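Chapter 8
What the Quotation Leaves Out

In this chapter
The difference between a price and a cost
Writing down the job before looking at machines
Consumables, spares and the things that wear
Paying for the room as well as the robot
When to rent, when to wait and when to buy a better trolley

Sooner or later a quotation arrives. It will be two pages long, in a pleasant typeface, and it will have a single large figure at the foot of the second page. Somebody in your organisation will circle that figure and carry it into a meeting, and from then on it will be known as what the robot costs. A good deal of this chapter is an attempt to stop you being that person.

Consider Grilletti, a chain of small residential hotels that we shall meet several times before the end of the book. Grilletti wanted help with bedrooms: straightening covers, gathering up laundry, putting things back where guests had not left them. It asked two suppliers for prices. Sarkia quoted for a mobile base with one arm and a gripper. Virnia quoted for much the same thing at a lower figure, and won. The purchase order was signed in July, and the first unbudgeted invoice arrived before the machine did. It was for delivery to an upper floor.

More followed. The gripper was sold without finger pads, much as printers used to be sold without the cable. The battery charger needed a socket of its own in a corridor that had none. The software licence covered the robot for as long as it stayed in one building, and Grilletti had bought it precisely so that it could travel. None of these things was hidden. All of them were in the appendix, which had been filed, unread, by the same person who circled the figure.

Start with the job

The usual order of events is to see a machine, admire it and then go looking for something it might do. Trade fairs depend on this. We recommend the duller order. Before you ask for any price, write a job sheet: a plain description of the work as it is done now, in the rooms where it is done now, by the people who do it.

A useful job sheet says what is handled, how it lies when you find it and where it is meant to end up. It is surprisingly hard to write. Grilletti's first attempt read, in full, "Make beds." Its second ran to 200 lines and included pillows, loose clothing, trailing cords, curtains that reach the floor, and bedding in every state between folded and heaped. The second sheet made for a gloomier meeting. It also removed three machines from the shortlist before anyone had paid for a demonstration.

Soft goods deserve a section to themselves. A cardboard box has the decency to stay the same shape when you pick it up. A comforter does not, and a budget drawn up by people who have only ever automated boxes will be wrong in ways they find personally upsetting. If your job involves cloth, allow more time for trials, more for training data and more for the fingers of the gripper, where most of the wear will be.

Three kinds of money

Purchase money is spent once and remembered for ever. It covers the machine, its tools, delivery and installation.

Running money is spent every month and remembered by the accounts office. It covers electricity, licences, service visits, and consumables such as finger pads and covers. Pads are cheap, which is why they are left out. Grilletti used 463 of them in its first year, having budgeted for a single box.

Room money is the kind most often missed. It pays for the socket, the wider doorway, the shelf that has to move, the lamp that now has to stay on, and the hour a member of staff spends clearing the floor so that the robot can help. If that hour is needed every day, put it in the budget as wages. Calling it "preparation" will not make it free.

Exercise 8.2 asks you to sort a real supplier's appendix under these three headings. Expect arguments about where training belongs. We have put it under running money, on the grounds that staff leave.

Trying before buying

A trial in the supplier's showroom tells you how the machine behaves in the supplier's showroom. Ask to have it in your own rooms, on an ordinary morning, with nothing tidied beforehand. If that is refused, ask whether the gripper at least can be tried by hand. A hand-held version costs far less to borrow than a whole arm, and it will show you fairly soon whether the fingers suit your blankets.

Pan, a smaller hotel firm and the hero of Section 8.4, did exactly this. It spent a modest sum on trials, bought no robot at all that year and came away with a job sheet, a short list of questions and two very good trolleys. Its finance director considered the project a failure. We consider it the best-run purchase in the book, and the next section explains how it was done.
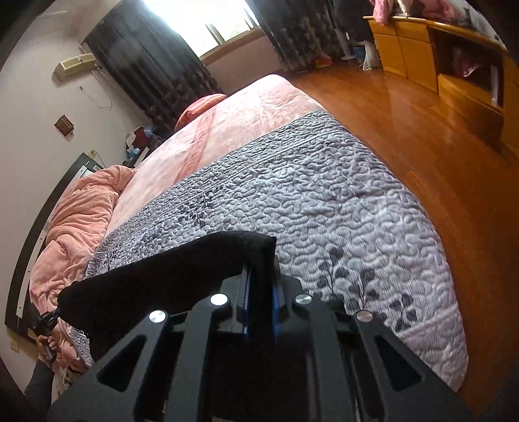
Figure 8.1 Hand-held gripper with a padded finger, at the end of a bed.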